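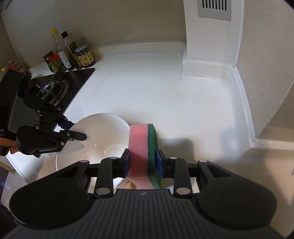
Posted by the ticket owner, gripper test technician, Stulley
14 July 2024
Filed under: Hardware > Grippers > Grip force

Status: open

Issue: on Florik finger pads, a two-layer sponge turns in the grip when it is held with foam on one pad and scouring layer on the other. Pads are the dark blue set. Linkage play checked on the bench, within limits.

Tried so far:
- Swapped left and right pads. No change.
- Lowered closing force by 2 steps. Sponge turns less, but drops in up to 3 lifts per run.
- Same sponge over the bowl rim with Tomar pads. No turning in 6 lifts.

Suspect the foam side compresses first and the contact point moves off center. The Unus controller log shows both fingers stopping at the same angle, so it does not look like a drive fault.

Next: repeat with the foam facing the other finger, then with a plain foam block. Please keep the Florik pads on until both runs are logged.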